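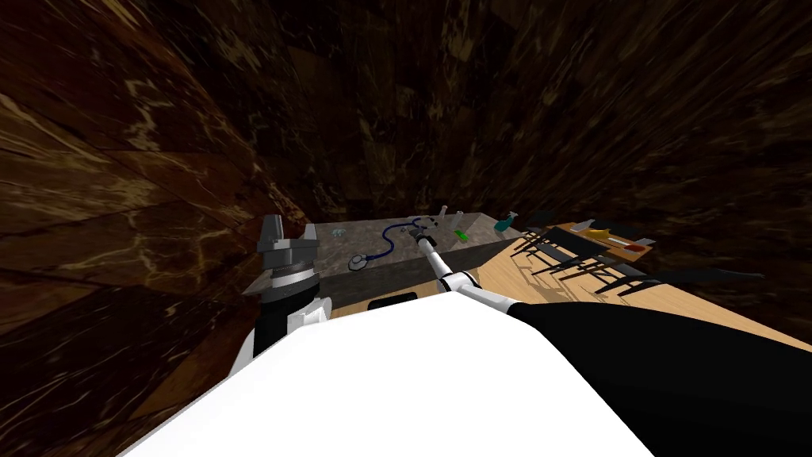
Fig. 1. The simulated bench, from the operator's viewpoint. Right gripper over the counter, stethoscope and glassware within reach.

Unit 7: Teaching by remote control

Bring your log sheet from last time. We start with a quick recap and then go straight to the headsets, so please have read the part on joint limits.

Where we are

Last unit we moved an arm by typing in target positions, and most of you found out how slow that is. Now we do it with our own hands! You hold the controllers, the simulated robot follows, and every movement is saved. One saved run from start to finish is called a demonstration. Collect enough of them and a learning program can start to copy what you did. I still find this a lovely idea – you know how to pick up a test tube, but try writing down how you do it.

The course set has 38 demonstrations at the moment, all recorded by Balthasar Rainer and Ingeborg Imhof in September. Yours will be added to it.

The task

Move the test tube from the back of the counter to the front, upright, and let go of it cleanly. Use the right arm. Keep the left arm raised out of the way at its corner, as in Fig. 1. The stethoscope is not part of the task, but its tubing is very good at catching a careless finger, so plan a path over it.

Things to watch while you drive

Depth is hard. Clear glass against dark marble gives you little to judge by, so move your head a bit from side to side before you close the gripper.

Go slowly near the glass and at a normal pace elsewhere. If you creep along the whole way, the robot learns to creep too.

Do not stop to think in the middle of a run. Long pauses get saved along with everything else, and the program has no idea you were only thinking. Rehearse first with recording off.

Small corrections are welcome. If you come in slightly off and put it right, keep the run! Those are some of the most useful moments in the whole set, as they show the robot how to get back on track.

Mark a run as failed if the tube falls over or you touch the counter hard. Failed runs go in the separate folder, please do not delete them.

Working in pairs

One person drives, the other fills in the log: run number, start position of the tube, result, one line of remarks. Swap after 17 runs. Themba Rampersad will be in the lab to help with controller trouble.

For next time

Plot the gripper height over time for your best run and your worst run, on the same axes. Cut each one at 4000 samples. Where do the two curves part, and what were your hands doing just then?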